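# Bench rules for cloth handling with a two-finger gripper

Rev. 7, August. Applies to the folding bench at Bunley. Questions to Imre Pintér.
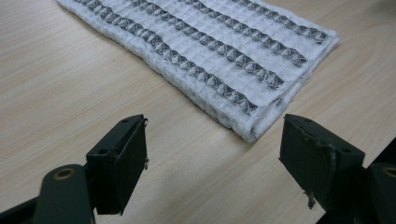 *Waffle-weave towel, folded end toward the gripper, fingers open before the approach.*

## Before the run

- Clear the table. Only the cloth to be handled stays on it.
- Wipe the tabletop with a damp rag and let it dry. Crumbs under a towel shift the grasp height.
- Check both finger faces for chips, burrs and frayed padding. Loose material that can reach the cloth is trimmed or the pad is replaced. Scuffs on the outer edges are logged and left alone.
- Check for clips or wire ends standing proud of the inner edge. Waffle weave and terry snag on these first.
- Move each linkage by hand with power off. Side play at the bushings goes in the log under "wear."

## Approach

1. Open the fingers fully before coming down over the cloth.
2. Take a folded towel at the fold. A single raw edge tends to slip or come up alone.
3. Keep the finger tips 2 mm off the table on the final move. Lower than that, the tips drag and mark the surface.
4. Close slowly until the cloth stops moving, then hold. Do not add force to make up for a poor position. Open, back off and come in again.

Stripes are useful for lining up by eye, but they are not a reference for the edge. On a towel laid diagonally, follow the fold.

## Cloth types

**Waffle weave.** Grips well on flat faces. The raised grid can catch on a damaged pad, so inspect after each batch.

**Terry.** Thick at the fold. Allow a wider opening.

**Flat cotton or linen.** Slides on smooth tabletops. Smooth it with the palm, never with the gripper.

## Stops and hands

The operator keeps hands outside the taped line while the tool is powered. To straighten a towel, press stop, wait for the light to change, then reach in. This also applies to a quick tug at one corner.

If a finger snags, do not pull the cloth free. Stop, open the fingers by the manual release and lift the cloth straight up.

## Service

| Item | Interval |
|---|---|
| Finger pads, inspect | every batch |
| Mounting screws, check torque | 500 cycles |
| Bushings, clean and check play | 21 days |

Oil is kept off the finger faces. One drop will mark white cotton.

Changes to this sheet go through Máté Barta.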